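Hollenstein Paper Goods: Questions about envelopes and seals

Which weight of paper do your envelopes use?
The standard range is made from 120 gsm uncoated stock. The Amport range is 140 gsm and is stiffer along the flap.

Can I write on the dark colours?
Ordinary ballpoint does not show on dark red, green or navy. Use a white or metallic gel pen and allow the ink to dry before stacking. Address labels are a safer choice for anything going through the post, as sorting machines read dark ink on a pale ground.

Will adhesive seals hold without gum on the flap?
Yes, for hand delivery. A seal placed on the point of the flap will hold a card and one folded sheet. For posting, wet the gummed strip as well and use the seal as decoration only.

How do I remove a seal that has gone on crooked?
Lift it within the first minute, working from the edge inwards. After that the adhesive takes up fibres from the paper and the surface will tear. Warming with a hairdryer helps on coated stock but not on uncoated.

Do the colours fade?
All dyed papers lose some colour in sunlight. Reds go first. Keep unused stock in its box, away from windows and radiators.

What are the minimum quantities?
Plain envelopes are sold in packs of 40. Seals are sold in sheets of six. Printed orders start at four packs per design, and colours may be mixed within an order provided each pack is a single colour.

Can I see colours before ordering?
Samples are sent on request. Screens vary a good deal, particularly with dark greens, so please order from a paper sample if the match matters. 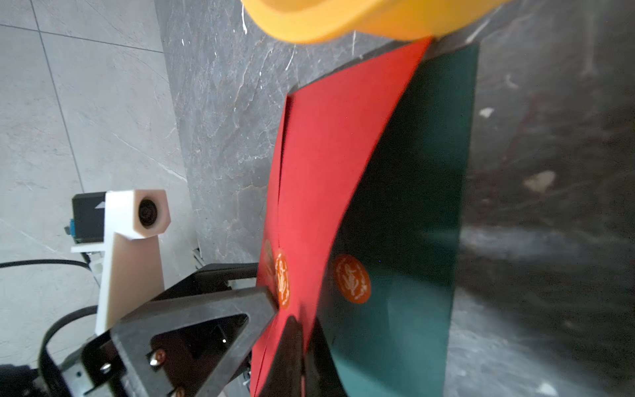 Returns and contact

Can I return an opened pack?
Unopened packs may be returned within six weeks. Opened packs and printed orders cannot be returned unless faulty.

Who deals with printed orders?
Rahel Schnyder handles artwork and proofs. Questions about delivery go to Pirmin Zaugg. Please quote the order number in both cases.

Page last revised 23 October 2025.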